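Structural Engineer, Façade and Canopy Systems

2 min read

Verbeke is recruiting a structural engineer for the Trirnura waterfront project, a low-rise retail and leisure development with a covered public promenade. The post is based in the site design office and reports to Balthasar Leitner, lead engineer for envelope and lightweight structures.

The promenade canopy covers 3630 square meters and is carried on tapered steel columns at variable spacing. Steelwork design is at the detailed stage. The successful candidate will take over the connection package, check fabricator drawings and coordinate movement joints with the glazing contractor, Wemier.

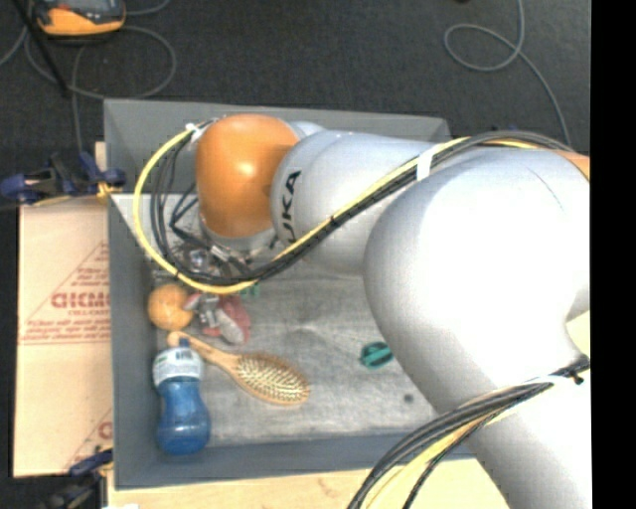
Duties also include wind load review for the open-sided retail units, deflection checks on cantilevered shade fins, and written responses to site queries. Corrosion protection in the splash zone is covered by a separate specification, but the engineer will be expected to comment on it.

Requirements:

- Degree in civil or structural engineering
- Professional license, or eligibility within 18 months
- Experience with exposed structural steel and tension fabric
- Working knowledge of finite element software
- Clear technical writing in English

Experience with marine or coastal sites is useful. Site visits are required during canopy erection, with some early starts.

The contract runs for the length of the construction phase, with 14 paid weeks of design office work in advance. Housing near the site can be arranged.

Send a resume and two drawings of completed connection details, quoting reference 1825. Applications close at the end of August. Interviews are held by video, followed by a technical review in person.

Related openings

Senior Façade Technician, Wemier
Drainage Engineer, Trirnura Phase Two
Lighting Coordinator, Kivanano Arcade
Document Controller, Verbeke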